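Home | Ask | Browse Topics | Members | Sign In

Music > Bands & Touring > Drums and Percussion

Filling in for a band's drummer on short notice – how do I learn the set?
Posted 1/8/26 by Tove Ingvarsson

Hi all! A band from my town, Ninby, lost their drummer for a run of shows and asked if I could step in. I've played guitar and keys in a group called Forance for years, but drums were my first instrument and I still practice. They sent me a pile of demos and live recordings, and the tempos don't always match. Do I learn the records or the live versions? And is it rude to bring notes on stage?

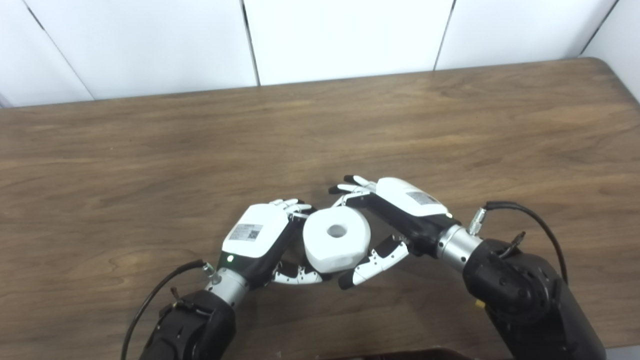 White cylinder held between two robotic hands

Sille Lauritsen

Congratulations, how exciting! Learn the live versions, by all means, and ask which recording is the newest. I filled in with Biron one July and spent two weeks on the album, only to find they'd dropped a whole bridge from the single – I sailed right into it while everybody else was back on the chorus. They were very sweet about it. Notes are fine, too. Write big, and put the tempo and the count-in at the top of each page.
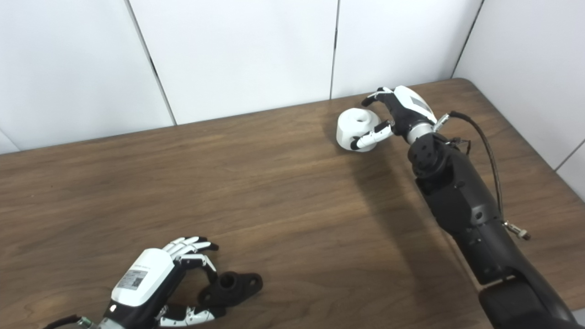
Practicing the endings is where I'd put my time, more than the fills. Crowds forgive a plain fill, but a ragged ending is hard to hide. Sit down away from the kit and tap each one out with your hands until it feels dull. Any broad wooden tabletop like the one in the photo will do, and you can spread your charts out on it while you tap. Then ask the singer how they cue the last hit, whether it's a nod or a look or a jump, and do plenty of run-throughs
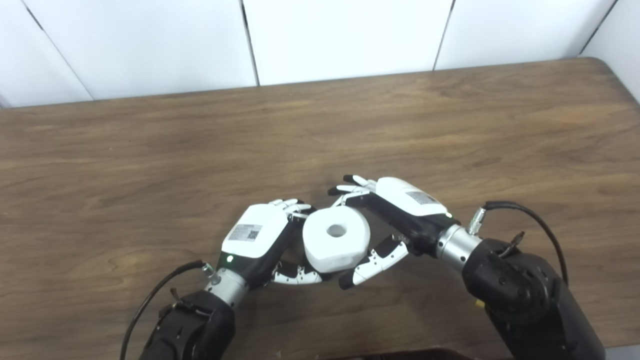

with the whole band if they can spare an evening, or with just the bass player if they can't. The bass player will save you, I promise.

Ívar Riis

live versions. get a click in your ear if they use one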